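From: Habibur Talukder
Date: Jul 28, 2019
Subject: Re: draft 2, tabletop grasp rules

Fathima Gazi wrote:
> Section 6 says "mixed objects" and stops. Does a die count
> the same as something long, like a toy water gun? And who
> decides the start pose?

Both points accepted. Proposed text follows.

5. Object set. Each layout shall include at least one rigid small item, one soft item and one item longer than the hand. Items lie on a plain cloth, and orientation is recorded before the arm moves.

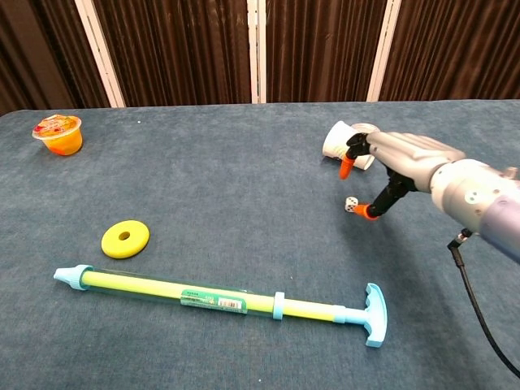 6. Start pose. The operator sets it and logs it. Fingertips stay clear of the cloth. A paper cup on its side is a separate case from an upright one and gets its own row in the log.

7. Cable. Route it off the table on the wrist side, with slack for full rotation. Tania wants a minimum bend radius here. I have no figure yet.

Comments on 5 to 7 within 14 days, please. Multeo has asked for the same wording in their annex.

Habibur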